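Home blood pressure and pulse monitor check, yearly checklist with comments

Erkcombe Community Health Room
Form last changed: 30 October 2023

This checklist is for the devices we lend to people who measure their blood pressure and pulse at home. Please fill in one form for each device. Write the answer first, then the comment. If you are not sure about an answer, write "not sure" and leave the device on the shelf with the yellow label.

The comments printed under each point are from the last check, in January. I left them in the form so that the next person can see what kind of problem we usually find.

1. Label and papers

1.1 Inventory number is on the device and on the bag. Yes / No
Comment: Number 50 had the label on the bag only. New label printed and glued under the device.

1.2 The instruction booklet is inside the bag. Yes / No
Comment: Two booklets were missing. A copy is also good, but it must have all pages, also the page with the error codes. One copy ended before this page.

1.3 The loan card has the date of return. Yes / No
Comment: All good.

2. Outside of the device

2.1 No cracks in the case. Yes / No
Comment: Small crack at the battery door on one Skaltura arm monitor. The door closes well, but the crack can become longer. I put it for repair.

2.2 The display shows all parts of the numbers. Yes / No
How to check: switch on and look at the first second, when the display shows all the eights. If one line of an eight is missing, a 9 can look like a 3 or a 5, and the person at home will write a wrong value in the diary.
Comment: Display of number 60 is missing one line in the last digit. Removed from lending.

2.3 Buttons go down and come back. Yes / No
Comment: The memory button of the Drilta wrist monitors is hard to press for people with weak fingers. It is not a defect. Please tell the borrower before they take it home.

3. Cuff and tube

3.1 The cuff has no holes and the fabric is clean. Yes / No
Comment: Clean only with a soft damp cloth and mild soap. Somebody put a cuff in the washing machine with the air bladder inside. This cuff is now waste.

3.2 The closing strip holds when the cuff is full of air. Yes / No
Comment: Three strips opened during the test. Old strips collect hair and wool. I cleaned them with a dry toothbrush and two of them are holding again.

3.3 The tube is soft and has no sharp bend. Yes / No
Comment: Please do not wind the tube tight around the device. Put it in a loose circle on top.

3.4 The cuff size is written on the cuff and it is the same size as on the loan card. Yes / No
Comment: Very important point. A cuff that is too small often gives a value that is too high. We had one large cuff in a bag marked medium.

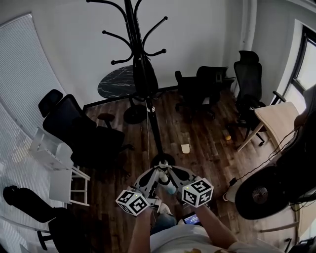
3.5 A spare cuff is ready for each size. Yes / No
Comment: No spare for the large size. Ordered from Sperling, still waiting. Until it comes, please do not lend the last large cuff without its own monitor.

4. Power

4.1 Batteries are taken out before storage. Yes / No
Comment: One device had old batteries with white powder on the contacts. I cleaned the contacts and the device starts, but please look at it again next time.

4.2 The mains adapter belongs to this model. Yes / No
Comment: The Skaltura and the Drilta adapters have the same plug but they are not the same. I marked them with colored tape: green is for Skaltura, red is for Drilta. If there is no tape, do not guess, read the text on the adapter.

4.3 Cable has no damage near the plug. Yes / No
Comment: All good.

5. Function test

Do this test sitting down, after five minutes of rest. Back supported, both feet flat on the floor, arm on the table at the height of the heart. Do not talk during the measurement. I know it is boring when you test many devices, but if you talk, the value goes up and then you think the device is wrong.

5.1 The cuff fills and empties without stopping. Yes / No
Comment: Number 754 fills, stops, and fills again. I tried it with another cuff and it did the same, so the problem is in the pump. Sent for repair.

5.2 Two measurements on the same arm, with a pause between them, are close to each other. Yes / No
Comment: A small difference is normal, blood pressure is never fully the same. If the difference looks big, wait and do a third one. Write all three on the form, also the one you do not like.

5.3 Pulse on the display agrees with the pulse counted by hand. Yes / No
Comment: Count for a full minute. Counting for a shorter time and multiplying makes a small mistake bigger.

5.4 The irregular heartbeat sign is explained on the loan card. Yes / No
Comment: On the old cards it was not explained. A borrower saw the small heart sign and believed that the battery was low. The new card says: if the sign comes again and again, call your doctor and bring the diary. The sign is not a diagnosis, and no sign is also not a proof that all is well.

5.5 Date and time are correct. Yes / No
Comment: Almost all devices lose the clock when the batteries are out. Set it on the day of lending.

6. Privacy

6.1 The memory is empty. Yes / No
Comment: Four devices still had the values of the last borrower. Please delete the memory at return, in front of the borrower if possible, and ask first if they have copied what they need.

6.2 The device is not connected to a phone of the last borrower. Yes / No
Comment: Only for models with Bluetooth. The way to reset is in the booklet, near the end.

7. Result

Ready for lending / Repair / Waste
Next check:
Initials:

General comments

Most devices are in good condition. The cuffs get old faster than the monitors, and I would like to buy more cuffs before we buy any new monitor. The shelf in the back gets direct sun in the afternoon and the bags there were warm when I touched them, so I moved everything one shelf lower.

Our check does not replace the calibration. Calibration is done by the service company and has its own sticker with its own date. If this sticker is out of date, the device stays here, also when every point on this form is Yes.

Completed forms go in the gray folder next to the loan cards.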